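Trareck H3 hand-held gripper – spare return spring kit and safety notice

Part: return spring kit for H3, second version
Fits: all H3 grippers with yellow center block
In the box: 3 springs, 3 retaining clips, one printed instruction sheet
Tool needed: small flat screwdriver
Sold by: Bivholm

Please read before you order or use the H3

On March 27, 2020 we stopped the sale of the first spring kit. The return spring in this kit can come out of its seat when the trigger is released quickly. The fingers then stay closed on the object and do not open by the trigger. In two cases the user pulled at the fingers with the free hand, the spring came loose at this moment, and the fingers closed on the hand. One user had a bruised thumb. The other one had a small cut.

The first report came to us in February from Mateja Stan, who records household tasks with the H3 in family homes. Our technician Edin Georgiou tested 67 springs from our stock and found that the end hook was bent too open. The supplier has changed the bending tool. The new hook is closed fully, and the clip has a small lip which holds it in the seat.

How to know which spring you have

Open the finger cover and look at the end of the spring. The old spring is plain steel color. The new spring has a blue paint mark on the hook. If you see no blue mark, do not use the gripper until the spring is replaced.

If the fingers stay closed

Do not pull the fingers apart by hand. Put the gripper down on a flat place, release the trigger, and turn the release screw to the left until the tension is gone. After this the fingers can be opened safely. Soft things such as clothes and bed covers are the most difficult case – the fabric goes between the fingers and hides that they are not open.
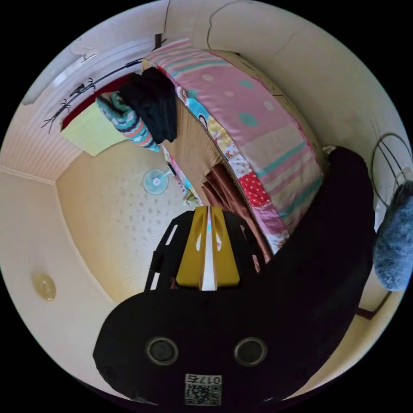 H3 in a bedroom, with folded clothes and a patchwork quilt on the bed.

Exchange

Owners of the first kit receive the new one free of charge. Write to Hạnh Hoàng at the Bivholm service desk and give the number from the label of your gripper. We do not need the old springs back, but please do not keep them as spares.

The kit does not fit the Rullard adapter plate. For this plate a longer spring is in preparation, and we will put it on this page when it is tested.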